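Woken desktop arm kit, five months in

I bought the Woken in February and I've put 125 hours on it now, so I figure I can finally say something useful. Mine lives in the shared workshop, bolted next to the Irent laser cutter (noisy neighbor!), and it spends most of its life sorting blocks.

Assembly took me two evenings. The manual is fine up to the wrist, then it skips a cable and you go back four pages – grr. Calibration is much nicer. You lay a printed marker flat by the work area, run the script, and go get coffee. It's held steady for me unless somebody leans on the table.

My test set is plain colored plastic shapes on a maple board: stars, cylinders, a cube, that sort of thing. Cylinders are a breeze. Stars are a pain, and when a red star is jammed between two cylinders the planner sulks and wants a wider gap.
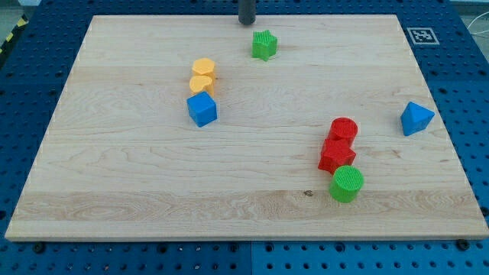 What I'd change

The power supply whines. I swapped in a Lullus one for 20 bucks and the whine went away. The stock screws are also soft, so use a decent driver and go easy. And the software really wants a pegboard base with the holes on a regular grid, which the box never mentions. I paid $782 for the kit and would've liked to know that first!

Tyyne Jääskeläinen has the Mustonen arm two benches over, and hers is quieter and quicker, but she paid $400 more. I'm keeping mine. Four stars, and I'd give it the fifth for a better wrist page.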